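Progress report to the Pinditz Fund, second period
Grant: Warnden Community Reading Program
Prepared by Noémi Fodor, with figures from Gergely Illés

## Summary

The program is on schedule except for the evening adult group, which started six weeks late. Spending is within budget. We are asking for one change to the grant terms, set out under Requests.

## Lending

The Warnden branch made 2,817 loans in this period. Most of the growth came from children's books and large-print novels. Loans of audiobooks fell, and Gergely thinks the old players are putting people off. Two of them no longer hold a charge.

We bought 50 new large-print titles in March from Lodeo, our usual supplier. They were cataloged and on the shelf by the end of the month. The waiting list for large print has come down but has not cleared, mainly for crime and family sagas.

## Children's sessions

Yanti Kusuma runs the after-school session at 3:30 p.m. Attendance has been steady. The younger children now meet in the back half of the room and the older ones at the front, after parents told us the noise was a problem for homework. Yanti has also started sending a short reading list home at the end of each month. Returned slips show that about half the families use it.

The school in Moura has asked to join. We can take one class without more staff. A second class would need another paid session.

## Adult group

Jenő Bíró took over the adult group when Lajos Medve moved to the Moura branch. The handover took longer than planned — the learner records were partly on paper — and the first meeting was held in the seventh week of the period. The group now meets at 7 p.m. and is working through short workplace texts: forms, letters, safety notices. Learners have asked for more practice with online forms, and Jenő will add this next period.

## Spending

Books and staff costs are in line with the budget. Printing came in lower than expected. We have almost 2,000 dollars unspent on the transport line, which was meant for the mobile stop at Moura. That stop has been delayed while the town repairs the parking area.

## Requests

We ask the Fund to let us move the unspent transport money to the books line, to be used for audiobook players and a second large-print order. If the mobile stop opens next period, we will cover its fuel from our own budget.
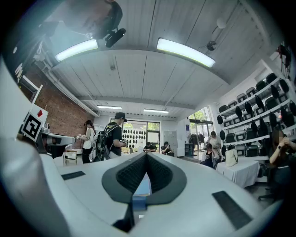
## Next period

- Start the Moura class with Yanti
- Finish moving the adult learner records off paper (Jenő, Lajos)
- Replace the two failed audiobook players
- Send the Fund the full loan figures by branch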